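Back from the open day at Menwood and my feet are killing me, so you're all getting a thread about robots while I sit with them in a bowl of water. 1/

For anyone new: Menwood is the old printworks out past the ring road. It's units now, a few small workshops downstairs and a robotics lot called Uvon on the top floor. They'd never let the public in before. I've been walking past that door for 9 years!

Tickets were free but timed. I got the 28 slot (they go by number, no idea why, it sounded like the deli counter) and still ended up queueing on the stairs behind a family with a scooter.

First room was the big arm. Orange, fenced off, moves boxes from one pallet to another and back again. Kids adored it. I gave it five minutes and I'll admit I was thinking about lunch for three of them.

Second room was a talk with slides. Lots of slides. Good biscuits though, the oaty ones from Pomdale bakery, so I stayed to the end and asked a question about noise, which got a very long answer about gearboxes.

Then the third room, and this is the one I want to go on about. Small arms on ordinary tables, doing fiddly little jobs, and you could stand right up close behind a strip of tape on the floor. There was a screen at each table with the view from the arm's wrist, so you saw the job from where the gripper is. I could have stayed there all day. 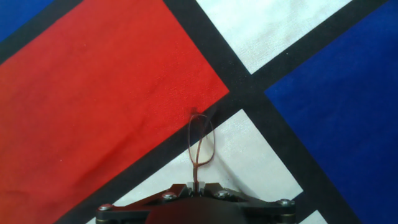 Small, thin, bendy things are what I've always wondered about with robots. I do wirework (earrings mostly, some plant hooks, the market stall people will know) and half my life is spent picking up bits of wire that don't want to be picked up. So to see that coppery loop standing straight up between two little silvery tips, with the stem pinched and the loop left alone, had me grinning like an idiot. It's how I hold an ear wire! Stem in the pliers, keep your great clumsy jaws off the shape you've just made. And look how narrow the loop is. If I squeezed one of mine in the wrong place it'd be going in the scrap tin. The other thing I clocked was the cloth, because I work on a plain grey mat and I'd lose my mind trying to find copper against all that red and blue and black. On the white you can see the wire fine, and then it goes over the black band and you have to hunt for it.

I asked about that, whether the arm minds a busy background. The answer was that yes, it makes life harder, and they want it hard. If you only ever practise on a plain table you get a robot that's brilliant at plain tables. Fair enough. I've taught beginners who could only do a wrapped loop in my kitchen.

Also asked the obvious one, which is how hard does it squeeze. Apparently you can set it, and getting the setting right for wire took them ages. Too light and the piece spins round in the grip, too hard and you've put a dent in it. I said welcome to my world and got a proper laugh.

They let people have a go at driving one. You hold a sort of handle, and the arm copies your hand a tiny bit late, and that tiny bit late is the whole problem. You move, nothing, you move more, then it does both. I had 8 tries at picking up a washer. I picked up the washer once. A boy who can't have been more than 7 did it first time and then did it again to make a point.

What surprised me was how tiring it is. I'm used to feeling a thing through my fingers, you know when you've got it. With the handle you've got nothing, you're going entirely by eye, and I found I was holding my breath. The woman after me said the same and she's a dental nurse, so she should be better at it than any of us.

Somebody in the queue behind me asked if it'd be making jewellery soon. I got a bit prickly inside, I'll own up. The reply from the Uvon side was that they aren't after that at all, it's sorting and packing small parts they're interested in, and a lot of the day to day is the dull business of doing the same pick over and over. I came away less worried than I went in, and a bit sorry for whoever has to watch all those picks.

Would I buy one to untangle my findings drawer? Yes. Tomorrow. Take my money. They don't sell them, I did ask.

Moans, quickly. The lift was out and the signs to the top floor ran out halfway up, so people kept wandering into the upholsterer's. No seats anywhere except in the talk. The third room got very warm by the afternoon, and the tape on the floor was coming up at one end, which I nearly went over. If they do it again, a few stools please, and put the small arms first, because loads of folk had gone home by the time they'd have got to them.

Good bits: nobody talked down to us. I asked daft questions all morning and got straight answers, including "we don't know yet", twice. The coffee van in the yard was Economou, same as at the summer market, and they'd kept their prices down.

A few of you have asked in the replies whether it's suitable for little ones. Yes, with a hand held on the stairs. The big arm is the hit with under tens and it does make a hiss when it lets go of a box, so warn them if they're jumpy. Pushchairs no, not with the lift like that.

And for whoever asked about my own wire, it's plain soft copper off the reel, the thinner of the two I use. I'll do a separate thread on pliers because I have opinions and they won't fit in here.

There's talk of another open day, no date given. You leave your email on a clipboard by the door. I put mine down and then realised I'd written the old one, so if anybody local is going past Menwood this week, could you see if the clipboard's still there and give me a shout?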